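Open day at Ilgate, Thu 15 October

I'd been meaning to get over to Ilgate since September, when a friend at Kassab told me they let visitors in twice a year, and I'm so glad I finally went! Parking was a pain (go early, the lot behind Hokent fills up fast) but the coffee was free and the tour groups were small — 17 of us in mine.

The part I'd come for was the flower sorting. Our guide, Seul-gi So, explained that they don't write out the moves for the arms at all. A person guides them through the job over and over, and all those runs go into training. They want 100 good ones per task and they were at 80 when we got there.

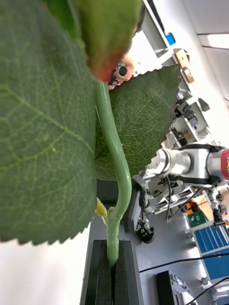
I asked why flowers, and she said it's the stems. They're thin, they're slick, and they roll when you pinch them badly. Boxes got boring for the team after a month or so, apparently.

Then the question everybody wanted to ask — could we try? Yes, we could! We got 2 minutes each, roses or hydrangeas, your pick. I went for a rose and was terrible at it. You think "left" and your hand goes left, but how far? The kid after me was way better, of course.
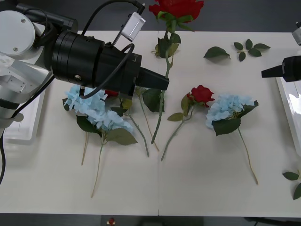

Seul-gi said the clumsy visitor runs get thrown out, so I haven't ruined anybody's robot. Afterward we got a quick talk on Plolach, their next project, which went over my head, and I skipped the last bit to beat the traffic. I've already signed up for the spring one.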